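Can a machine fold the laundry yet? (general home talk)

troltstead_tom
My sister saw an advertisement for a folding machine by Vrabec and now she wants to save money for it. It takes shirts and towels, one by one, and you must clip them yourself. For me this is half of the work already. Does anybody here believe that machines can do laundry at home in the next years?

Salma Hajji
I worked four years in the finishing room at Ronby, so I have an opinion. Flat things are solved. We had a machine for pillowcases and on a good shift it made 2,409 pieces. But sweaters were always done by hand. Knitwear has no fixed shape — you pull one side and the other side moves also. I don't expect this to change before I retire.

jirkidgate40
I do not agree with Salma. A factory machine is built for speed, and at home I don't need speed. If it needs 40 minutes for one basket while I am at work, I am happy. Two fingers and enough patience should be sufficient for a sweater.

Salma Hajji
Patience is good, but please look at what kind of sweater we are talking about. A ribbed one, on a soft bed, with a blanket that has ribs too:

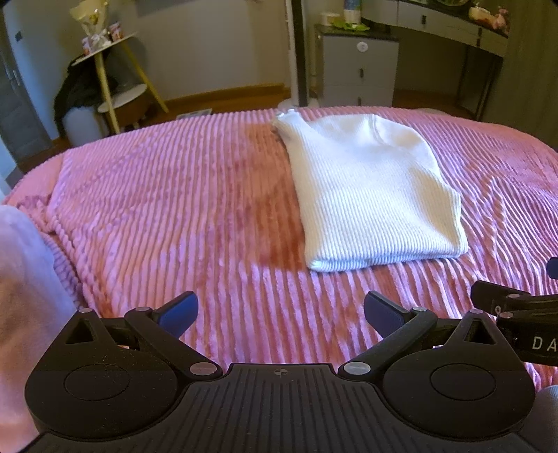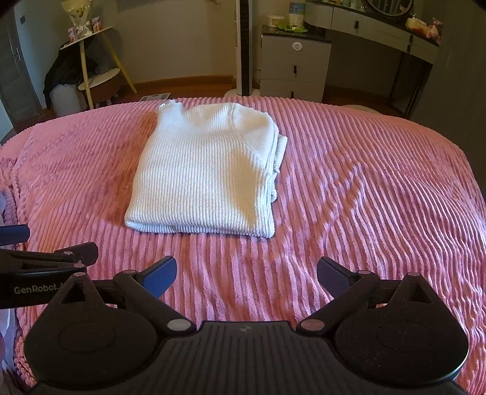

White ribbed sweater, folded, on the pink blanket.

Salma Hajji
The rectangle is not a perfect one, and I would accept it in my own closet. In our shop I would send it back for the sleeve on the right side. So the question is also who is judging.

jirkidgate40
My wife would accept it. I would not even notice the sleeve.

mending_basket
For me the bed is the more interesting part. Everybody tests on a hard table with good light. On a soft blanket the fingers can catch the blanket together with the hem, and white knit shows every pull. I have 347 items in my repair notebook and many are snags from a zipper or a nail.

troltstead_tom
Would you then buy something like the Vrabec for towels only?

mending_basket
No. Towels I can fold while I watch the news. I would pay nearly 1,000 for a machine that does fitted sheets.

Salma Hajji
Fitted sheets! At Ronby we had two persons for this, and they did not like each other by the end of July.

jirkidgate40
I still say five years. Tom, tell your sister to wait with the money.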